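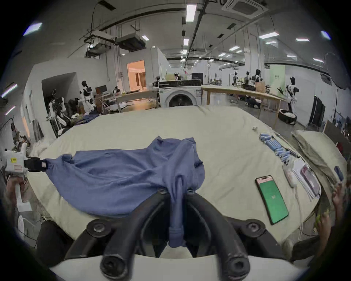
Folding project, spring term - should we keep the messy takes?

anneli_leinonen wrote:

Hello all, and sorry in advance for the length of this, I've had two coffees and a bus ride to think about it. As most of you know, our student group has been collecting folding demonstrations with the hand-held grippers since February, and we've finally got to the stage where we have to decide what goes into training and what gets left out. We have 1,969 takes altogether, of which 612 are long-sleeved tops. The rest is sheets, towels and odds and ends that people kindly brought from home.

My trouble is the fumbles. There are an awful lot of takes where the cloth slips, or you pinch too much and get a sort of twisted sausage instead of a neat corner, and then you have to let go and try again. Mirko went through the tops last week and would like to bin every one of those. I'm really not sure! I've grown rather fond of them, and I do think a policy that has only ever seen perfect grabs is going to be lost the first time it misses one. What have other clubs done?

mirko_c wrote:

Since I've been named, I'd better turn up :)

To be fair to me, I said bin the bad ones, and I'd still say it. We tried a small training run on everything and the arm learned to hover and dither over the collar exactly the way we do when we're tired. If you show it hesitation it will copy hesitation. I pulled 15 of the worst out by hand and I'd happily pull out a good many more. I'm not being mean about anybody's folding, half of them are mine.

cinzia.grasso wrote:

Lovely to see this thread, we had the very same row in our club over tea towels and it lasted most of a term. I side with Anneli, mostly. What helped us was splitting fumbles into two piles. If the person drops the corner and goes straight back for it, keep it, that's a recovery and it's gold dust. If they drop it and then wander about over the bed wondering what to do, out it goes. You can sort them quite quickly at double speed with a cup of tea - I got through a whole afternoon's worth during one episode of a baking programme.

Are you doing everything on the bed, by the way, or on a table as well? And how are you gripping sleeves? Ours always ended up pinched too deep.

anneli_leinonen wrote:

Oh, that's a very kind answer, thank you Cinzia, and two piles sounds like something even Mirko and I could agree on. Both surfaces, yes. The soft one is harder than I ever expected, the fingers push the mattress down and the fabric goes with it, so you think you've got hold of one layer and you've got two and a bit of sheet.

On the table it's a different game altogether, and that's where I've been practising with one cloth laid over another.
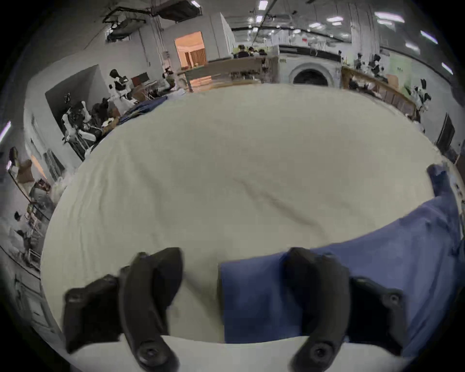 The trick I've settled on is to come in with the fingers only slightly apart and take a small fold, then lift a little before pulling. If I open them wide I nearly always pick up the layer underneath too, and then the whole lot slides towards me. Light colours under dark ones are at least easy to sort out afterwards when you're watching the takes back, whereas white on cream had me squinting at the screen for ages.

assunta_v wrote:

Can I be a nuisance and disagree with everybody? I think you're all worrying about the wrong end. We had 751 takes on our Teshome project, sorted beautifully, and it still fell over as soon as someone handed it a jumper, as we'd only ever used thin shirts. I'd leave your fumbles alone for now and spend the next few sessions on new garments. Knitwear, things with hoods, anything with buttons.

mirko_c wrote:

Assunta, I'd love more garments, but we've got three people and one evening a week. Sorting I can do at home on the sofa.

italo_longo wrote:

Why not just test it? Train once with the recoveries in and once without, same settings, same shirt, and see who buys the biscuits. We did that at Unley and it ended the argument in a weekend, though I'll admit the difference was smaller than either side had hoped. Do keep a few takes of each garment back for checking, we forgot and had to record them again.

anneli_leinonen wrote:

Right, that's settled then, two piles and two runs. Mirko, I'll take the sheets if you'll start on the tops, and please don't delete anything until I've had a look - just move it into a folder. Assunta, I have a very ugly cable-knit cardigan at home and I'll bring it to the next session.

mirko_c wrote:

Moved, not deleted. Chocolate ones if I win, please.

Last updated: 19 April 2022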